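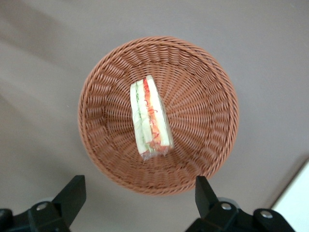

一项从容器中取物的任务,需要采集多少条示教才能开始训练?

每类物体先采300条,筛选后保留200条用于训练,其余留作验证和错误分析。

最后更新:10月

10月 文/Margit Eklund、Songül Tokgöz、Cameron Strachan

4 数据采集

4.1 任务定义

Rastotwood数据集面向包装食品的抓取与转移。每条示教包含一次完整操作:末端执行器从起始位姿下降,夹取容器内的目标物体,提升至容器边缘以上,移至放置区后松开。操作员按下脚踏开关标记开始,再次按下标记结束。开始标记之前的运动不写入文件,结束标记之后保留一小段静止画面,供后续判断物体在放置区是否稳定。

物体分为6类:三角形三明治、卷饼、袋装面包片、杯装水果、盒装沙拉和条状点心。分类依据是外形和包装对夹取方式的影响,与食品种类无关。例如,馅料不同的三角形三明治归入同一类,卷饼则按单层薄膜包装单独列出。同一类物体使用同一条语言指令模板,指令文本由采集程序在开始标记处写入,操作员不作修改。

图3 三角形三明治任务的腕部相机画面。目标物体带透明塑料包装,位于圆形编织篮内,夹爪两指张开。

图3所示的组合在数据集中属于难度较高的一组,困难来自两个方面。其一,透明薄膜的反光随视角变化,基于单帧外观的边界估计在相邻帧之间不一致。其二,编织篮内壁为斜面,手指下降时若偏离物体过远,会先接触篮壁。刚性托盘上的同类任务不存在第二个问题,因此我们把两种容器分开统计,不合并报告。

4.2 采集装置

示教通过主从遥操作完成。主端与从端关节一一对应,夹爪开度由主端扳机连续控制。记录的观测量包括腕部图像、关节角、关节速度和夹爪开度,动作量为主端下发的目标关节角与目标开度。图像与关节数据使用同一时钟打戳,写盘前按图像时间对关节数据做线性插值。插值后仍存在较大时间间隔的片段,由程序自动标为无效。

腕部相机固定在夹爪基座上,手指处于图像下缘。这一安装方式使手指与目标的相对位置可以直接从图像中读取,代价是在提升阶段,视野中的一部分被手指和被夹物体占据。我们在预实验中比较过侧面安装的方案,其遮挡较轻,但每次更换手指后需要重新标定外参,且线缆容易与容器边缘干涉。正式采集统一采用当前方案。

相机曝光与白平衡在每个采集时段开始时锁定。自动曝光在预实验中造成了明显的亮度跳变:当夹爪接近浅色包装时,背景随之变暗,策略网络把这种变化当作接近物体的线索,换到深色物体后便过早闭合。锁定曝光后该现象消失,薄膜高光处的局部过曝则依然存在,我们未对其作后处理。

台面采用哑光灰色调,目的是减少镜面反射。台面上的阴影不作消除。Marken站点与Ernport站点的照明条件不同,前者以顶部漫射光为主,后者有一侧窗光,采集时间记录在元数据中,可用于按光照条件划分测试集。

4.3 初始状态的随机化

每条示教开始前,由采集程序给出容器位置和物体朝向的提示,操作员据此摆放。容器位置在可达区域内按网格抽样,网格内的偏移由操作员自行决定。物体朝向按离散角度抽样,对三角形三明治另外规定切面朝上、切面朝侧和尖端朝上三种姿态。尖端朝上的姿态在编织篮中难以保持,若物体在开始标记之前倒下,则按倒下后的实际姿态记录,不要求重新摆放。

物体在容器内的位置不作居中要求。早期一批数据中,操作员习惯把物体放在容器正中,训练所得的策略实际上学会了定位容器边缘,再移动到其中心闭合手指。将物体移向篮壁一侧后,该策略的夹取位置几乎不随之变化。Dale Gosselin据此修改了提示程序,增加了偏置方向一项,并将早期数据整体移出训练集,仅保留用于对照实验(见5.3节)。

包装的状态同样会影响数据分布。薄膜在反复夹取后会出现褶皱,封口处逐渐松开,外观与摩擦特性都与新包装不同。我们规定封口开裂或馅料外露时更换物体,仅有褶皱的继续使用。更换事件写入日志,但不作为划分数据的依据。事后检查表明,褶皱程度与采集顺序相关,若按时间先后切分训练集与验证集,验证集中的包装会系统性地更旧。因此本文采用随机切分,同时保证同一物体实例不跨集合出现。

4.4 操作员与示教风格

共有6名操作员参加采集,均完成了统一的练习流程。练习阶段的数据不计入数据集。采集手册对夹取策略只规定了三项:手指下降时保持张开,闭合前末端水平速度降至阈值以下,提升方向以竖直为主。其余由操作员自行掌握。

尽管有上述规定,操作员之间的差异仍然明显。部分操作员在接触前短暂停顿,利用腕部画面校正横向偏差;另一部分操作员在下降过程中连续校正,几乎没有停顿。停顿段在行为克隆中会带来一个已知的问题:静止观测对应多种后续动作,策略可能停在接触前的位置不再前进。我们没有删除停顿段,处理方法是对连续的近零动作作下采样,并将动作预测改为分块输出。下采样阈值在全部物体类别上保持一致。

夹持力没有直接测量。操作员通过图像中包装的形变判断闭合程度,这对软面包一类的物体不够可靠。Cameron Strachan复核了三角形三明治的全部示教,按夹持后的外形将其标为正常、轻度压缩和过度压缩。过度压缩的示教即使完成了转移,也不进入训练集。这一标注具有主观成分,复核者间的一致性在附录C中讨论。

4.5 筛选与标注

采集结束后,每条示教依次经过自动检查和人工复核。自动检查包括时间戳连续性、关节限位、图像丢帧和夹爪开度曲线是否出现闭合与张开各至少一次。人工复核以加速回放的方式进行,复核者判断任务是否完成,并标注失败类型。失败类型包括空抓、滑脱、碰撞容器、容器随物体移动以及放置后翻倒。

容器随物体移动是编织篮中较常见的失败类型。篮体较轻,手指外侧一旦勾住篮缘,提升时篮子会被带起。托盘任务中没有出现这一类型。在复核时,篮子有可见位移但未离开台面的情况仍计为成功,另加标记。我们认为保留这些样本是合理的:轻微接触在实际部署中难以避免,完全排除会使策略在接触后缺少可参考的行为。

每类物体采集300条,从通过复核的示教中抽取200条构成训练集。抽样时按操作员和初始朝向分层,使各层比例与采集计划一致。未入选的示教连同失败样本一并公开,附有失败类型标签,但本文的主要结果未使用失败样本。

4.6 局限

现有数据只覆盖容器内放置单个物体的情形。多个物体相互遮挡时,手指的进入方向需要另行规划,本文的随机化方案不能直接推广。此外,数据集中的包装以透明和半透明薄膜为主,纸质包装较少。编织篮也仅有圆形一种,篮壁倾角变化有限,由此得到的结论不宜外推至深口容器。

腕部单视角对放置阶段的支持较弱。物体被夹持后,放置区在图像中只露出一部分,操作员在采集时可以直接观察工作台,策略却没有对应的信息。这种观测不对称在放置误差中有所体现,5.4节给出加入固定视角相机后的对比。Potgieter装置上的补充采集沿用本节的流程,仅更换手指长度,其数据单独存放,未与主数据集混合训练。

相关条目

透明包装物体的夹取位姿标注规范(Alasdair Geddes)
遥操作示教中的停顿段处理(Songül Tokgöz)
Potgieter装置补充数据说明
Ernport站点光照记录与测试集划分
Rastotwood数据集附录C:夹持形变标注的一致性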